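Dresance Online Shop, merchandise meeting
August
Minutes taken by Sigita Ots

Present: Irfan Krishnan (chair), Sigita Ots, two from the packing room. Apologies from the photo desk.

1. Minutes of the last meeting
Approved with one correction. The Citora beanies were returned to the supplier, not marked down.

2. Cap and hat stock
Irfan reported 258 caps on the shelf against 200 shown in the system. The gap is in the Poltar wool caps, which were received twice under different item codes. Sigita will merge the codes and recount before the fall listings go up. No new Poltar order until that is finished.

The Raju bucket hat is down to 10 in navy. Agreed to reorder 40, navy only. The tan color has not sold and will go to the clearance page.

3. Price notices
Two customers wrote in after seeing one price on the listing and another at checkout. The listing pages refresh overnight and the cart refreshes right away. Agreed to honor the lower price in both cases. Irfan will draft a short notice for the top of each product page and send it around for comment.

4. Snack add-ons at checkout
Held over from last time. No decision. Packing room asked who would track the expiration dates.

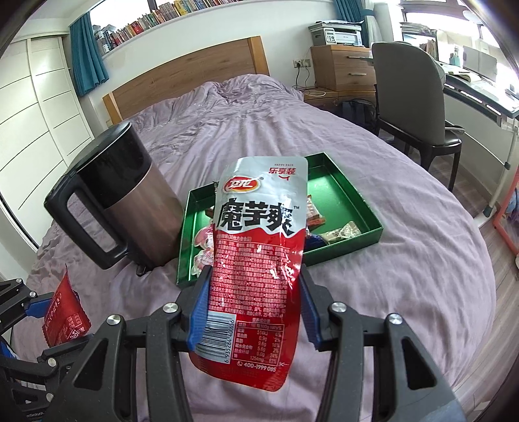 Item 4: red and silver bag, marked HAPPY PACK.

5. Shipping boxes
Structured caps are still arriving with bent brims. The packing room wants the deeper box. It costs more per unit and takes up more shelf space. Agreed to try it on Poltar orders only and look at returns next month.

6. Size chart
The fitted cap chart still lists inches only. Sigita to add centimeters and fix the broken link on the Citora page.
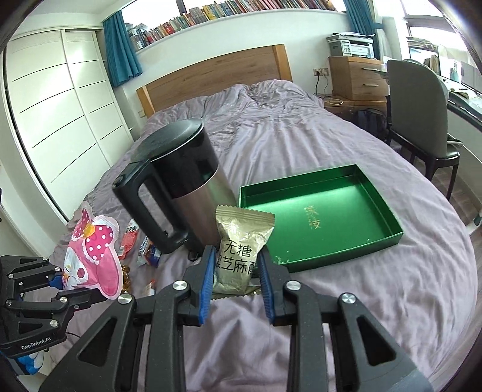 Item 4: gold foil packet, sesame crisp, with kettle behind.

7. Other business
The label printer needs a new roller. Irfan approved the purchase.

Meeting closed at 4:15 p.m. Next meeting in September, same room.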